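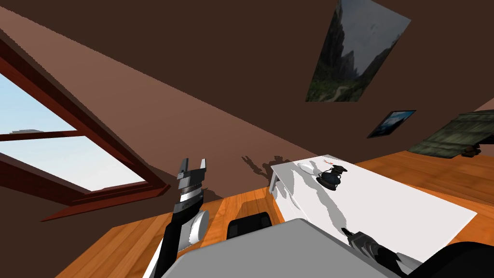

Attic room, skylight at left, two of the pictures at right.

Fading of prints in a room with a skylight: film, blind, or rehang?

Posted by trelstead_attic, 9 February 2025

I have a finished attic with sloped ceilings and one skylight with a larger lower pane. Several landscape pictures are kept in this room. The large one and a smaller one in a black frame are on the wall, and a few unframed color photographs are waiting for frames. The large one is a canvas print. The smaller one is an inkjet print behind ordinary glass.

I removed the small one from its frame in January and compared the strip that sits under the mat with the exposed area. The blues have held up. The yellows and light greens are weaker in the exposed area, enough to see without a meter. It has been hanging for two winters and the summer between them.

Light readings at the wall, taken with a borrowed meter: 838 lux at midday under an overcast sky. I did not get a reading in direct sun. In summer a patch of sun crosses the wall in the afternoon and reaches the smaller picture, though not the large one.
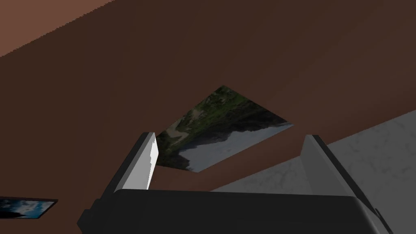
One of the unframed photos on the tabletop.

Options I am considering:

- Vummont clear UV film on the inside of the skylight glass
- a roller blind in side channels
- reglazing the frames with UV filtering acrylic
- moving everything to the stair landing, which has no window

I would like to keep the daylight if possible. Is film alone enough? The skylight has sealed double glazing and I do not have the paperwork for it, so I don't know if there is already a coating. Also, should the unframed photos go in a drawer until this is settled?

Posted by guden_fitter

Film alone is not enough. UV is one part of the problem and visible light is the other. A clear film takes out most of the UV and passes nearly all of the visible, so your 838 lux will read close to the same after the film goes on. Fading will be slower, but it will continue.

Treat it as a dose, meaning light level multiplied by hours. The 838 reading was an overcast one. With direct sun on the wall the level will be many times higher, and a few weeks of that can outweigh a whole dull winter. The patch of sun is the first thing to deal with.

In order:

1. Move the smaller picture out of the path of the sun. Mark the edge of the patch with low-tack tape once an hour on a clear day, and repeat near midsummer. The path in February is no guide to the path in June.

2. Fit the blind. Side channels matter on a sloped window, otherwise the fabric sags away from the glass and you get a bright strip down each side. Keep it closed when the room is not in use. This costs you no daylight that anyone would have seen.

3. Reglaze anything you care about. Acrylic is lighter than glass, which helps if you are hanging on a slope with two fixings.

4. Film last, and only after you find out what the glazing is. Look for a code etched on the spacer bar between the panes and ask the manufacturer. Some films raise the temperature of the inner pane, and a sealed unit can crack or lose its seal. It can also void the warranty. Clear UV film is less of a risk than tinted solar film, but ask anyway.

If you do apply film, trim it 2 mm short of the gasket on all sides and keep the squeegee wet. Do not apply it in cold weather. The adhesive takes up to 30 days to cure and may look hazy until then.

The unframed photos should go in a drawer, yes. Interleave with plain acid-free tissue and lay them flat. Do not use a plastic sleeve unless it is polyester or polypropylene.

Posted by jaidee2000

We just put up the blind from Jaidee and left it at that. Paid extra for the blackout one. Our posters look fine but they were only cheap ones so I never compared them with anything. Room is a lot cooler in summer, which was the main reason for buying it. Measure the glass twice, ours came too wide and had to go back.

Posted by north_slope

Agree with most of the second post. Two additions.

Heat and humidity count too. The air just under a roof slope runs warmer than the air at table height, and it swings more between day and night. Inkjet dyes and canvas both dislike that. Put a cheap logger behind the large picture for a week and another on the landing, then compare. If the slope is uninsulated behind the lining, put spacers on the back of the frame so air can pass.

Second, check what the prints are. Pigment inks last far longer than dye inks under the same light. A loss of yellow with the blues intact does not settle it either way. If you have the files, a pigment reprint may cost less than filtering acrylic for a picture that size. My own limit for display prints is 2,000 hours a year with the blind open, and I keep the originals in a box.

Contact | Terms of use | © 2025 Guden Home Help | Back to top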